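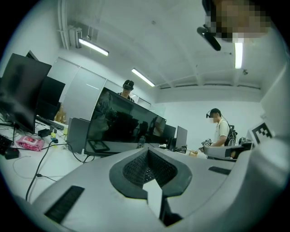

Why Does the Clustcombe Bus Never Come When It Says?
Term project report, Statistics in Everyday Life
Nuno Rocha and Haf Cadwaladr
February 2024

1. Where the question came from

The number 7 bus runs from Oneck to Clustcombe by way of Craddock Hill, and both of us ride it to class. The printed timetable says there is one every 14 minutes. Our own feeling, after a year and a half of standing at the Oneck stop, was that there is one every half hour and then two at once. Our instructor pointed out that a feeling is not data and that we had a term to fix that.

We set out to answer two questions. How long is the usual gap between buses? And how long does a rider who shows up at a random moment have to wait? We assumed going in that the second answer would be half of the first. Haf wrote this down as our prediction, in pen, so it is still in the notebook.

2. What we did

We stood at the Oneck stop and wrote down the time of every number 7 that pulled in, to the nearest half minute. We did this in shifts over several weeks, mornings and late afternoons only. By the end we had 183 gaps. A gap is the time from one bus opening its doors to the next one doing the same. Buses that drove past without stopping were counted if the driver could plainly have stopped and chose not to (this happened more than we would like, and we discussed at length whether it should have its own column).

We threw out any gap that ran across a shift change. Nuno was once late to take over, on account of the bus.

For the second question we did not ask real riders when they had arrived, as the two we tried it on were not in the mood. We laid our recorded gaps end to end in a spreadsheet, dropped 1000 random arrival times onto the line, and measured how long each imaginary rider had to wait. Imaginary riders are very patient and we recommend them.

3. What we found

The average gap was close to what the timetable promises, a little on the long side. This annoyed us. We had expected to catch the bus company, Zorkel Transit, in an outright lie, and on average they are telling the truth.

The spread is another matter. Many of the gaps were very short, the classic case of two buses nose to tail, and a fair number were more than twice the advertised length. Bunching was much worse in the late afternoon. A bus that falls slightly behind has more people waiting for it, takes longer to load them, and falls further behind, while the one after it finds empty stops and catches up.

As for the riders, their average wait came out well over half the average gap, so the prediction in pen was wrong. The reason is that a person arriving at random is more likely to land in a long gap than in a short one. Long gaps take up more of the day. Textbooks call this the inspection paradox. Our classmates call it the number 7.

4. Problems with the study

We only watched one stop. Oneck is near the start of the route, and bunching should get worse farther along, so riders at Clustcombe may have it harder than we do. We skipped evenings, when it was dark, and midday, when we had lab. Our watches disagreed by nearly a minute until the second week, when Haf noticed. We corrected the early records by shifting all of Nuno's times, after a conversation about whose watch was wrong.

5. If we did it again

We would put one person at each end of the route and follow individual buses by the number on the back. That would let us see where they start to bunch. We would also like a set of summer records, say from July, when school is out and the stops are quieter. Haf has offered to do the Clustcombe end. Getting there on time would mean taking the number 7, so she is looking into a bike.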